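Teaching the Table Setting Task by Remote Control

Sat 13 January
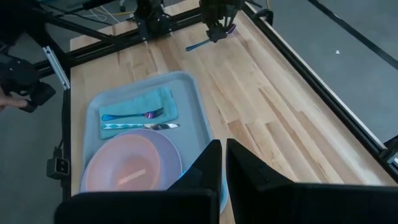
The tray task in progress, seen from the right wrist. The other arm has a utensil in its gripper.

The Kosport workshop has completed its first month of demonstrations for the tray task. This entry records how the work is conducted and what has been changed since October.

Each demonstration is performed by an operator who moves a pair of hand-held controllers, and the two arms follow. The task is to lay a tray for one person: a plate, a bowl on the plate, a folded napkin, and cutlery placed across the napkin with the fork above the knife. The operator is asked to work at an even pace and to avoid long pauses, which the trained policy tends to copy. An attempt in which an item is dropped is kept if the operator recovers it without help.

Cutlery has proved the most difficult part. A fork lying flat on wood offers very little for wide fingers to hold, and the shiny heads reflect the overhead lights in a way that changes with every small movement of the wrist. Operators are now instructed to approach the handle and leave the head alone. Colored handles have been retained for this reason.

The collection stands at 486 accepted demonstrations toward a target of 2,000. Sessions are limited to 30 minutes, after which the operator rests or moves to labeling. The first 100 demonstrations were recorded under the older Flekier control settings, in which the arms lagged noticeably behind the hand, and they are stored separately.

The next set will place the napkin at a different angle at the start of each attempt. Notes on calibrating the wrist cameras will be posted under the Flukinero heading.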